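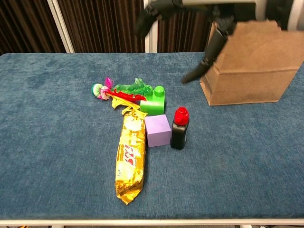

Pidgate project, progress report for October

Prepared by the project office, Stilside

The main item this period was the open day at our Skemau site. We had 70 visitors in two sessions, mostly from local packing firms and the technical college. The bagging table ran in both sessions, with small mixed goods and a brown paper bag on the carpeted top. Snack packages, foam cubes and capped bottles were all part of the set.

Wibisono lent us the gripper fingers under the agreement you approved in the spring. Fitting them took 10 working days - longer than planned, as the first mounting plate had to be recut.

Results from the open day:
Runs attempted: 36
Runs stopped by the operator: 2

Both stops came in the afternoon session. The log shows the arm waiting for a new target each time, and we are going through the settings now. Visitors asked most often about speed and about soft packaging. We told them that speed has not been worked on yet.

Spending is within the budget for the period. The only extra cost was the second mounting plate, charged to the parts line.

Next period we will repeat the set with a smaller bag and start the written guide for operators. Two of the packing firms have asked for a private visit - we would like your approval before we offer dates.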